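Goltau, the soap-tracking app: a month with the paid version

I follow three daytime serials, and between work and everything else I never see all of them on the day. Goltau is meant for people like me. You tell it which shows you watch and the last episode you saw, and it gives you recaps up to that point and hides the rest.

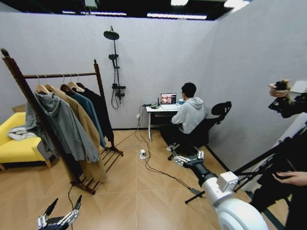
The hiding works well. I was 23 episodes behind on Dinsa when I signed up in January, in the middle of the long story about the switched wills, and the app kept the outcome from me until I reached it. Cast news is held back too, so you don't learn that a character is leaving from the headline.

Recaps are short and clear, mostly five or six lines. Dinsa has 866 of them so far. Older serials are patchier, and Jastby has almost nothing from before the hotel fire.

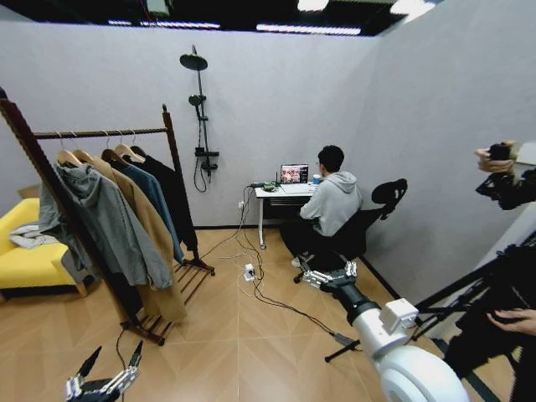 Hooded jacket, long camel coat and two more on the rail.

The family trees are the part I use most. Tap a name and you get parents, marriages and known feuds, again only as far as you have watched. I found one mistake, where a half-brother on Jastby was listed as a cousin. I reported it and it was put right by the next evening. 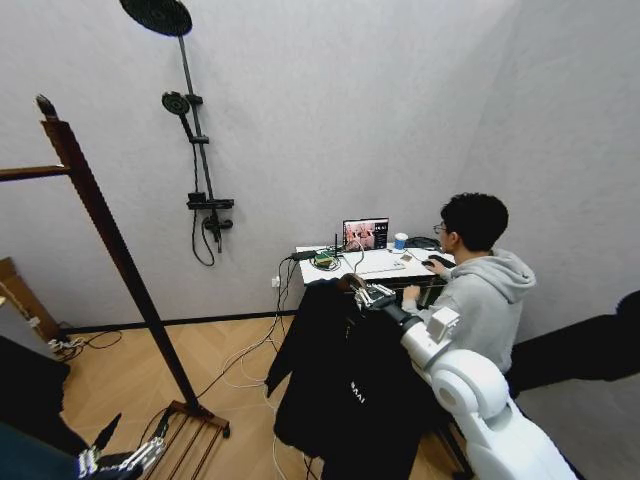 What could be better

Search is slow, and it wants the exact spelling of a name. The weekly preview page is also thin – often just a line lifted from the channel's own listing. If you like a good guess at who is behind the blackmail letters, the message boards at Brirkard are still the place to go, though you will be spoiled within a minute.

Alerts arrive at 6 in the morning unless you change them, and the setting is buried under Account.

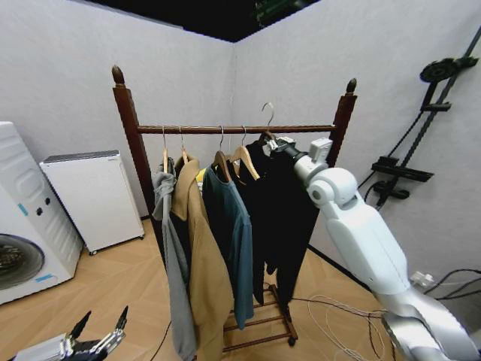
A dark reddish-brown rack with its slatted base on casters.

The free version covers one show and carries adverts between recaps. Anyone who follows a single serial can stop there. I have kept the paid one for the family trees, and will look at it again when the renewal comes up. 3 stars out of 5.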